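Suture pads on a budget: notes for the Sanside skills evening
Sunday slot, November 28, 2021. Talk first, benches after. Keep it moving!!

Opening. Ask for hands. Who has practiced on a banana. Who has practiced on a pig's foot in a shared kitchen and got yelled at. OK. Tonight is synthetic pads, what to buy, how to cut them, how to not wreck them in a week.

Why I care. Saltham group went through 315 pads last year. Way too many. Most of them binned with half the surface never touched. People cut in the middle, then cut in the middle again, then say the pad is shot.

Pad choice. Dostell one is firm, bit rubbery, holds a stitch forever. Thongdee one is softer, tears if you yank, which I like for beginners, you find out fast. Texture on top matters more then you'd think. Smooth pads let the needle skate. Bumpy surface, needle bites where you put it. Pass both around NOW, not at the end, I always forget.

Cutting. One stroke. Straight. Short is fine. Fresh blade. Don't saw at it. Leave the pad alone either side so there's room for the next one. If you want color in the wound, red, keep it down in the cut, wipe the spill or it creeps out and you can't see your edges.

Needle in. Right angles to the surface. Same distance from the edge on both sides. Turn the wrist, follow the curve of the needle, let go, regrab. Slow. (Demo on the big foam block, skip if running late.)

Thread. Main thing people get wrong. Too long. Long thread sweeps all over the pad, catches on the instrument, catches on your sleeve, ends up under the pad. Black is good on pale pads, easy to see. Know which end is your tail before you start the knot. Tail short. Move everything else out of the way. If you've lost track, stop and sort it out, don't pull and hope.

Tension. Edges should just meet. Puckered = too tight. Softer pads will rip at the hole, saw it over and over in October.

Knots. 3 throws to start with, check they're square, then cut. Pull flat along the line of the thread, not up.

Light. One lamp, low, from the side if you can, shows the bumps and the lip of the cut. Overhead light flattens the lot.

Looking after pads. Wash in cool water, pat dry, talc, flat in the box. No stacking with the cuts open. Write the date on the back.

Benches: 7 stations, swap when I clap. Sharps tub on every bench, use it. Needles get counted back in before anyone goes for coffee

Last thing before we break, look at where the threads go either side of the cut.
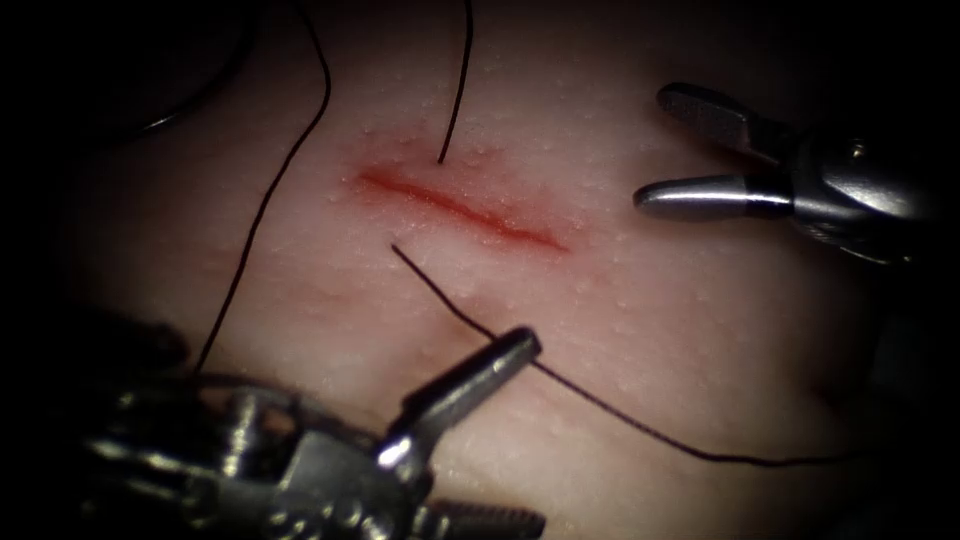

Then benches. Pick up a pad from the front, soft ones on the left, firm on the right, and start with one simple interrupted stitch in the middle of your cut. Questions at the bench, I'll come round.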